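The Plates We Keep Within Reach

There is a cupboard in most Australian kitchens that holds the good plates, and there is a rack by the sink that holds the real ones. I have been thinking about that second lot ever since my grandmother's house at Madelside was sold in April, and my cousins and I spent a weekend wrapping crockery in newspaper and arguing (fondly, for the most part) over who would take what. The house went up in 1918 and I don't believe a single dinner set had survived it whole. What we had was odds and ends, and every one of them had been dried on the same old rack of white coated wire.

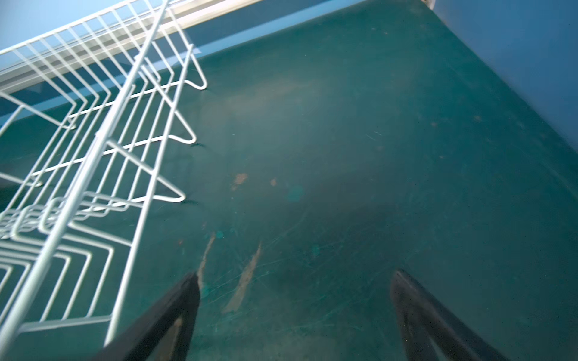

Wire is all very well until you stand a small saucer in it and watch it slide straight through, says Choi, and I do take the point. Anything narrower than the gaps wants to lie flat on a tea towel, and a mug needs somewhere else again. But for dinner plates I've never found better, and I have tried bamboo, moulded plastic and a folding thing from Trestix that folded when it felt like it.
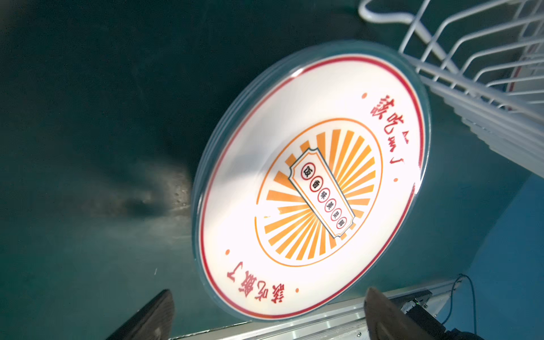

My own collection has grown the way these things do, one market stall and one birthday at a time, and I've stopped apologising for the muddle. I like a plate with something to say for itself. A round white one with 该吃饭了 printed on it in red, once at the top and once at the bottom, tells you it's time to eat whichever side of the table you're on, and I can't think of a friendlier message to find under your noodles! It's cheerful on a grey evening, too, with that orange sunburst in the middle.

The trouble with a muddle is getting it all to dry. Matching plates line up like books on a shelf, and then along comes a square one and the whole row leans.

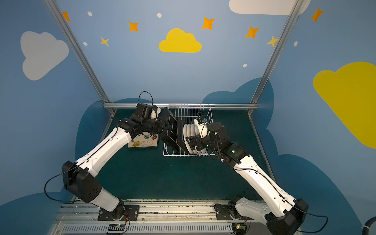
So I sort by shape before I sort by anything else. Round plates go at one end, close together and all facing the same way, and the square ones get the other end, where their corners can poke about without knocking a rim. The patterned pieces I lift out first and put away by hand, one at a time, mostly for the pleasure of looking at them.
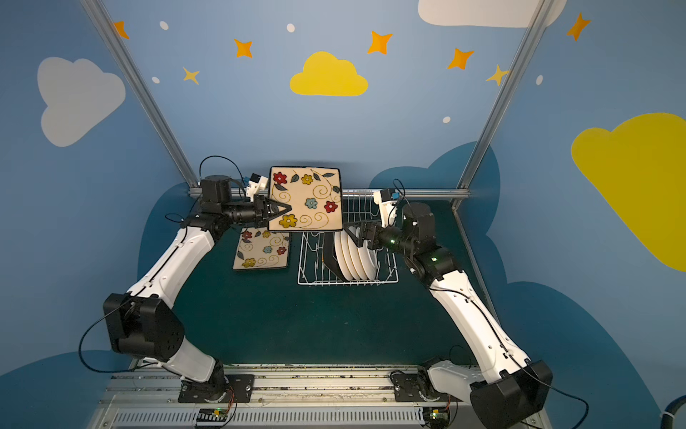 Never put the flowered ones in the rack at all, wrote a reader from Erari after my last column; dry them straight away with a soft cloth and they'll outlast you. I have been trying it this week, and I must say it does make the washing up a good deal slower, though the kettle has usually boiled by the time I'm down to the forks.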